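Two-arm bench cell, hand loses its zero during the shift

Maintenance and Setup, December 2018

clampmeter
I look after a two-arm cell on a Vakov controller. It picks plastic bottles off a green-topped table, with someone sitting opposite to put them back out between picks. The right hand holds its zero after homing and then creeps. By 300 cycles the thumb closes 2 mm short of where it was taught and the bottle rolls out of the grasp. Grip force is set to 65 per cent. The left hand has the same settings and doesn't do it.

dunnart_61
What's the running time on the hand? Ours (Clulerow fingers, different arm) started creeping when the tendons stretched. Retensioned them and it went away.

clampmeter
1,650 hours. Tendons were done in November and the creep was there before and after.

sprocket_east
Then I'd leave the tendons alone. Check the wrist module screws first. If the module shifts on its seat, the whole hand sits off and you'll blame the thumb for it. Post some photos of it working if you can.

clampmeter
Wrist screws were snug, I'll put a torque driver on them tomorrow. Photos as asked. The first has the bottle in the hands, the second is from down at the gripper.
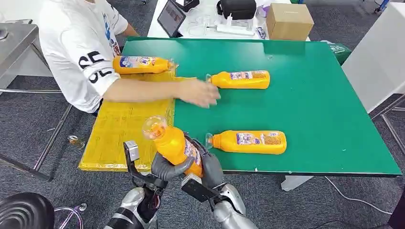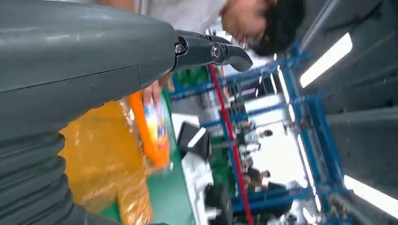
How often should the hand be re-homed while I'm chasing this?

sprocket_east
Every 100 cycles, and write down the offset each time before you clear it. If it grows in even steps, something is wearing or slipping. If it jumps, look for a loose connector or a loose screw.

dunnart_61
Disagree with homing that often. Each homing drives the thumb into its hard stop, and on ours that was part of the trouble. I'd let it run to the point where it drops one, then measure.

sprocket_east
Depends on the homing speed. At the slow setting it barely touches the stop. At factory speed I'd agree with you.

clampmeter
It's at factory speed. I'll drop it to slow before I do anything else.

kelpbed
Is the creep there with the hand empty? We had a Tralel bench unit that was fine closing on air and only went off under load. It was the thumb coupling slipping on its shaft. Grub screw had backed out. Cleaned the shaft, threadlocker, done.

clampmeter
Ran it empty after lunch with homing on slow. Full run, no creep I could measure. Put bottles back on the table and it was off again well before the end. Wrist screws all took the torque without moving.

kelpbed
Coupling, then. Pull the cover on the outside of the thumb and put a paint mark across the coupling and shaft before you touch the screw.

dunnart_61
Fair enough, I'd look there too. Still wouldn't home it every 100.

clampmeter
Paint mark is on. Caputo have a spare coupling on the shelf so I've asked them to hold it. Will post the offsets once I've had the cover off again.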